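Romevar wrist kit – notes for my part of the talk
Su-chen Kuo, August 18, 2021

Slide 1. Say good morning, thank Tyra Eklund for the invitation. Say that we bought the kit from Nurkia at the normal price and they did not see these notes.

Slide 2. What is in the offer. Wrist, cables, mounting plate, one year of support by e-mail. Price is 537 euros without tax. The gripper is a separate order – people always ask this, so say it slowly.

Slide 3. Installation. The manual promises 50 minutes. I needed 118, and a big part of it was looking for the correct hex key. The drawing on page 6 shows an older version of the plate. I wrote to Nurkia in July and they sent a new drawing the next day. Please mention this, it is fair to them.

Slide 4. Cables. This is my main complaint. The sleeves are good quality, but the manual gives no bend radius and no advice on how big the loop should be. Leave the slide on the screen for a moment before talking.

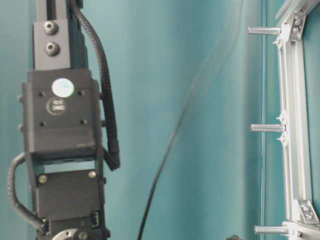 Wrist housing on the arm, with braided cables on both sides.

Point to the loop on the left first, then to the sleeve on the right. Then the white connector low on the plate. I would like a cover for it, and Nurkia does not sell one.

Slide 5. Compare with Pristelora. Cheaper, but support answers only in office hours. Do not spend long on this.

Slide 6. My opinion: buy it if you have one person who likes to read drawings. Questions about software go to Yeh.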